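Kotville open day: two swimming halls on paper, one in the ground

The council opened the Guillot baths site to the public in March, before members vote on whether to repair the old pool or build a new one on the car park side. I went for the morning session. It started at 8 and the queue already reached the bike racks.

Solange Marchal, who manages leisure services for the council, took our group through the changing rooms first. The tiles have been lifted along one wall to show the pipework. She said the boiler would go whichever way the vote falls, and that the roof is the real cost. The plant room was open too, though only two people could go in at a time, so most of us heard about it from the corridor.

After that we were walked over to the car park. The outline of the new hall had been sprayed on the tarmac in yellow. It takes up more of the parking than the leaflet suggested, and several people said so. Lionel Baudry from the planning office answered that the lost spaces would be made up behind the library. He did not have a plan of that with him.

The talks were upstairs. Gunhild Ásgeirsdóttir gave the swimming club's view, which is that any closure longer than two winters would finish the junior section. Benvinda Carvalho spoke for the traders on the square and wanted the café kept at street level. Questions ran over, and the last of them were taken on the stairs. 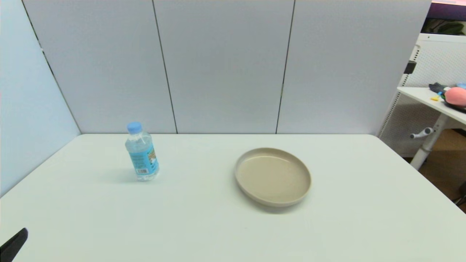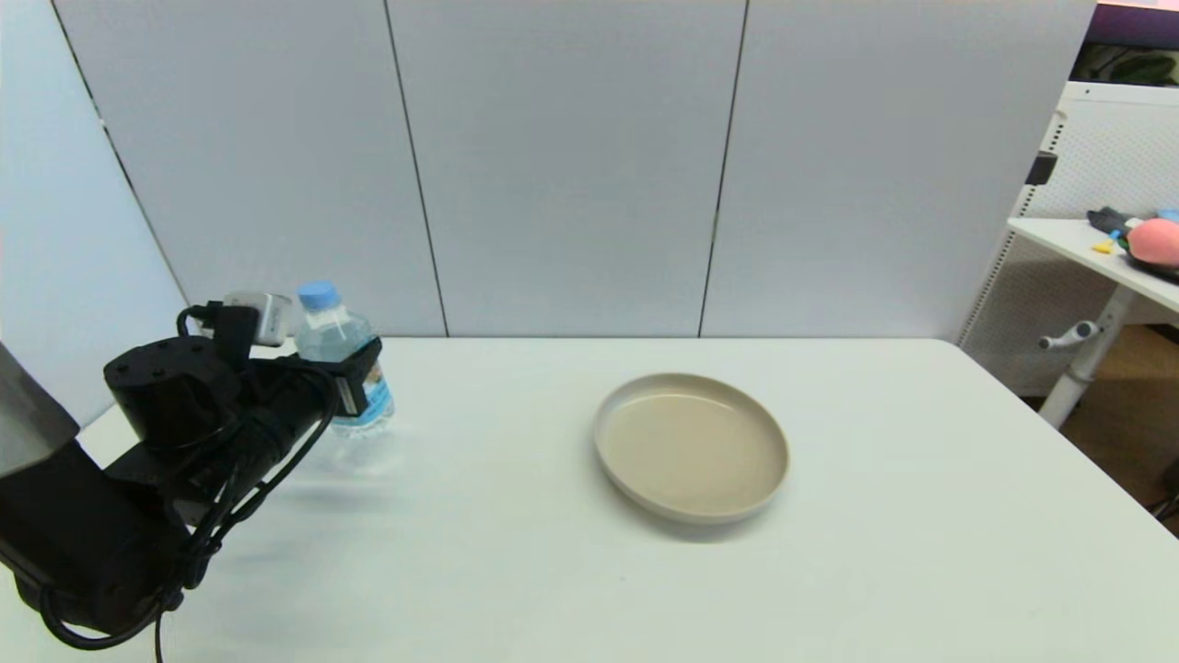
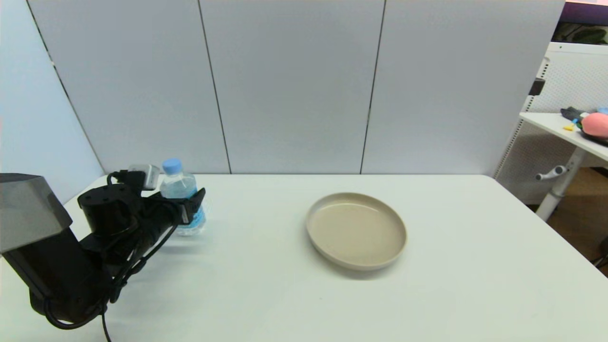

A white table, a bottle of water

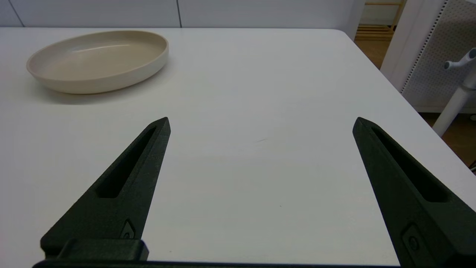
Comment cards can be handed in at the town hall desk until the end of the month. The form asks for your street and how often you swim, then gives two boxes, repair or rebuild. There is no box for leaving things as they are, but there is space on the back. Marchal said all written remarks would go to members with the report.

The site is open again for one evening before the vote, from 6. Use the side entrance, as the front steps are fenced off.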